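Dunard Shared Workshop
Pludema Build Group
Minutes of the January meeting

Present: Elvira Benavides (chair), King-fai Kuo (minutes), members of the build group
Apologies: received from the electrical lead, who submitted written comments under item 5
The meeting opened at 6:30 p.m. in the upstairs room.

1. Minutes of the previous meeting

The minutes of the December meeting were accepted with one correction. Under item 4, "the mounting plate will be drilled" should read "the mounting plate will be marked out for drilling." No drilling was authorized at that meeting.

2. Matters arising

2.1 The request for a second key to the metal store has been granted. The key is held at the sign-out desk and must be returned the same evening.

2.2 The group's shelf has been relabeled. Members are asked to take home any part that does not belong to Pludema before the next meeting. Unclaimed parts will go to the general bins.

2.3 The question of noise after 9 p.m. was raised again by the woodworking users. The chair will reply in writing that powered work on the Pludema bench ends at 8:45 p.m., and that the simulation evenings make no noise worth regulating.

3. Bench model

3.1 K. Kuo reported on the virtual bench, which is kept in Inga, the simulation package the group adopted in the fall. The bench now includes the arm on its base plate, the mat, the blue block, the white panel and the button box. Members were reminded that the model is the reference for the physical layout, and that changes to positions are to be made in the model first and carried over to the bench afterward.

3.2 The group reviewed the current layout on the wall screen.
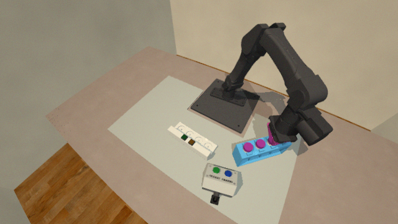

Figure 1. Bench model in Inga, with the gripper over the right end of the blue block.

3.3 A member asked whether the mat should be squared up with the table. The chair said that the angle had been chosen so that the button box could be reached from the near side without leaning past the arm. It was agreed to leave the mat as it is until the physical bench has been tried by several people of different heights.

3.4 The lettering on the button box was discussed. At normal viewing distance on the wall screen it cannot be read. K. Kuo will prepare a larger version for the physical box, in capitals, and will bring a printed sample on card.

3.5 The colors of the box buttons were confirmed as green and blue. A proposal to change the blue button to yellow was not seconded.

4. Reach and clearance

4.1 The chair summarized the purpose of the reach exercise. The arm must be able to bring the gripper down to both the blue block and the white panel without the wrist coming close to the button box, where a person's hand may be. The group had set a minimum gap of 30 millimeters between any moving part and the box. This figure applies to the model and to the physical bench alike.

4.2 There was a long discussion of how the approach to the blue block should be written. Two methods are in use: one brings the wrist down from directly above, and the other comes in at a slant and straightens near the end. The slanted approach is shorter, but several members found it hard to predict when standing beside the table. The chair asked that the method be settled before any motion is tried on the physical arm.

4.3 It was agreed that the vertical approach will be the standard for all work at the bench. The slanted approach may be kept in a separate file for study -- clearly named -- and is not to be loaded on the shop computer.

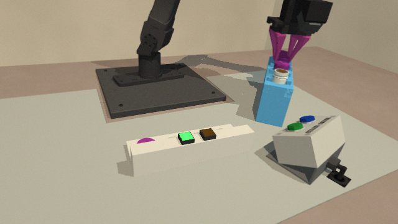

4.4 K. Kuo asked for a ruling on speed. After discussion, it was agreed that first trials of any new motion will be run at the lowest speed setting, with one member at the stop control and one at the keyboard. Nobody is to run a first trial alone. This is to be added to the bench rules and posted at the table.

4.5 A member asked whether the closing force of the gripper could be checked in simulation. The chair's view was that the model is good for position and poor for force, and that the group should not rely on it for the second. A bathroom scale and a scrap of soft pine were suggested for the physical test. The member offered to write up a procedure.

4.6 The shadows in the rendered views were raised as a possible distraction during reviews. K. Kuo noted that they can be turned off, but that he finds them useful in judging height above the mat. No change was made.

5. Electrical

5.1 Written comments from the electrical lead were read aloud. The Vomton power supply has been bench tested with no load connected, and the output was steady. It has not yet been tested with the arm attached, and the lead asks that it not be connected until the strain relief on the cable has been fitted.

5.2 The lead also asks that the emergency stop be wired to cut motor power directly, without passing through the computer. This was agreed without discussion.

5.3 The run of cable from the supply to the base plate is to be covered where it crosses the walkway. E. Benavides has a length of rubber cover at home and will bring it in.

5.4 The fuse rating proposed in December is withdrawn. A new figure will be given once the arm's draw has been measured.

6. Fabrication

6.1 The mounting plate has been marked out and the marks checked against the model. Drilling is authorized, to be done on the large drill press with the plate clamped. The holes are to be deburred on both faces.

6.2 Work on the physical white panel has not started. The group discussed whether to make it from sheet stock or from a solid piece. A solid piece is heavier and less likely to shift when a button is pressed; sheet stock is cheaper and already on the shelf. It was agreed to make a first panel from sheet stock, screwed to a heavy base, and to replace it if it moves.

6.3 The panel's dark green and brown squares are to be kept in the order shown in the model, green on the left and brown on the right as seen from the front of the bench.

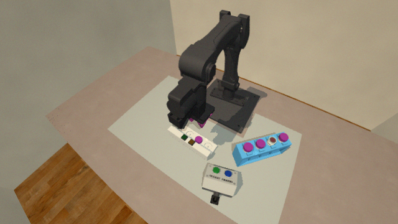

6.4 The member making the blue block asked what tolerance was wanted on the openings for the buttons. The chair suggested that the buttons be bought first and the openings cut to suit. The diameter assumed so far is 27 millimeters, taken from a catalog page, and it should not be trusted until a button is in hand.

6.5 The paint for the block is to be a flat finish. A glossy sample brought to the meeting gave a strong reflection under the ceiling lights and was not liked.

6.6 Members using the spray area are reminded to book it, and to leave the fan running for the period posted on the door.

7. Files and records

7.1 The shared folder contains several copies of the bench model with similar names. K. Kuo will keep the current version at the top level and move the others to an archive. Members who have unsaved changes in their own copies should send them to him before he does so.

7.2 Each session at the bench is to be entered in the log, including sessions where nothing was completed. Entries should give the file used, the speed setting and the names of those present.

8. Any other business

8.1 The chair has been asked to show the project at the Dunard open evening in spring. The group was willing in principle. Some members preferred to show the simulation only, with the physical arm present but unpowered. The matter was deferred.

8.2 A pair of side cutters was left at the bench and may be claimed from the sign-out desk.

Actions

E. Benavides: reply to the woodworking users (2.3); bring the cable cover (5.3); post the revised bench rules (4.4).
K. Kuo: lettering sample (3.4); tidy the model folder (7.1); rename the slanted approach file (4.3).
Electrical lead: fit strain relief (5.1); measure draw and propose a fuse (5.4).
Fabrication members: drill and deburr the mounting plate (6.1); obtain a sample button (6.4).

The meeting closed at 8:20 p.m. The next meeting will be in February, at the usual time, in the upstairs room.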